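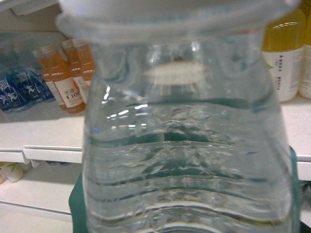
Bottle drop at the drinks shelf, Skokia cell

December, afternoon shift, notes started 4:10 pm

Writing this up while the cell is still locked out. We dropped a full large water bottle onto the deck on the shelf-picking run. No one was inside the fence. The bottle split at the base and the water went under the arm pedestal, so power stayed off until the floor and the cable tray were dry.

Setup was the usual Turnmont arm with the Nikolaidis two-finger gripper and the wrist camera. The shelf was dressed with the mixed drinks set, orange bottles on the left and yellow ones on the right. Job was the 78-pick endurance list, big clear bottles in between the small colored ones. Arm speed 390 mm/s on the transfer moves, same as last week.

What happened, from the log and from what I saw at the fence:

Grasp on the big bottle reported good. Finger position settled and the width was inside the window. Lift was normal. At the end of the lift the arm starts its swing toward the drop-off bin, and partway through the swing the bottle turned in the fingers, neck going forward. The controller didn't flag anything. Slip detect stayed at zero the whole time. The bottle came out low side first and hit the deck short of the bin. The arm carried on to the bin, opened on nothing, and went back for the next pick. I hit the stop at that point.

So there are two faults, and the second bothers me more. Dropping a bottle is one thing. Carrying on with the cycle after dropping it is a safety problem, and I've logged it as one.

Checks done so far

1. Finger pads. Right pad is glazed along the lower half, left pad is fine. Wiped both with alcohol and the right one still feels slick next to a new one from the drawer. Pad hours on the card say they were due for a look at 2000 cycles. The card was last initialed well before that and the counter is past it now. My miss as much as anyone's.

2. Grip force. Measured on the gauge between the fingers, five closings. Readings were steady and matched the setpoint. Force is not the problem.

3. Recipe. The big bottle was running on the small bottle recipe. When the Covmont item table was reloaded, the large clear bottle came in with no entry of its own, and the default is the small bottle one. That explains the low force setpoint and the grasp height, which was too far up the body for that much weight underneath.

4. Slip detect. It watches for finger width changing after the grasp. A squarish bottle turning about the finger axis barely changes the width, so the number never moved. Rotated an empty one by hand in the closed fingers (arm locked, air on, second person at the stop) and got the same flat line.

5. Empty-hand check. Turned off in this job file. It was switched off during the pouch trials, when it kept tripping on thin items, and the bottle job was copied from the pouch job. It has been off for every bottle run since then.

6. Wrist camera. Went through the saved stills. The one at the top of this entry is typical of what the wrist camera gives at close range on the big bottle. The body fills nearly the whole view, cap ring soft at the top, waterline across the middle with a tilt and ripple in it. The shelf stock is easy enough to make out on both sides, and I can read 水溶 C100 on the front orange one. The bottle itself is the hard part: clear plastic, clear water, glare on the upper body, and everything behind the water broken up by the ridges. I would not trust the edge finder to tell us the bottle is straight at that distance. A check from farther back, after the lift, might work.

Moving water

Want to look at this properly. With the fill well below the neck there is room for the water to move, and the swing starts the moment the lift ends. My guess is that the slosh and the high grasp together gave it the push to turn, and the glazed pad let it go. I haven't shown that. A run with a completely full bottle and a run with a half-full one, same pads and same recipe, would say a lot. Do these with the catch tray in place and the speed down.

Done today

Both pads replaced, card updated and initialed.
Empty-hand check back on in the bottle job. Tested with nothing on the shelf – it stopped with a fault on the first try and on the four after that.
Large clear bottle given its own recipe, lower grasp height, higher force. Not run with a real bottle yet.
Catch tray moved out to cover the whole swing path. It used to cover the bin end only.
Floor dry, cable tray opened and dried, pedestal connectors checked. Insulation reading was good before power went back on the bench supply. Main power still locked out, tag is on the handle.

Still open

Item table should refuse to run an item with no recipe. Falling back to the small bottle without a word is how we got here. Ticket raised.
Someone needs to go through the other job files for the empty-hand setting. Any file copied from the pouch job is suspect. Please don't run those until they have been opened and looked at.
Slip detect on rotation. No quick fix that I can see. Wrist torque might show it; the signal is there but we don't log it. Turn logging on before the next run so we at least have the data.
Settle time between lift and swing. Try half a second first, then see what it costs us on cycle time.

5:40 pm. Lockout stays on overnight. Whoever takes it off should read the open list first and sign under this line.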